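Zudgate is the visual tracking package that Hagos Gashaw and Tsion Wako maintain at Brilterus. Version 6 replaces the older Mandagi front end, and most of the changes concern how it handles very wide lenses.

"Mandagi undistorted every picture first and then looked for features," Gashaw said. "We lost the outer part of the view doing that. Now we match on the raw fisheye picture and put the lens model in the solver."

The feature budget is capped at 1000 points. Wako set the cap after profiling on the Urel board, where the solver took most of the time. "Ceilings are what I look at first," she said. "Ridged panels repeat, so a descriptor matches its neighbour just as well. Polished tables are the other one – a reflection of a light moves with the camera and the solver believes it."

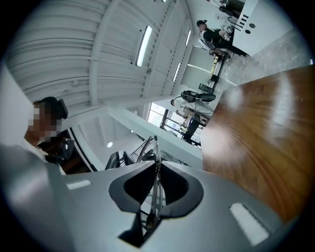
## Masking and test runs

The gripper body is masked before matching, using one fixed mask per lens. The transparent finger is masked too. Gashaw would like to drop that second mask, as features seen through the plastic are sometimes usable.

The regression set holds 1445 recordings. Under the old front end, 153 of them lost tracking at least once. Wako would not give a figure for version 6 until the May run is complete.

"The loop closure code is still the old one," she said. "I want to rewrite it, but the mask tool comes first."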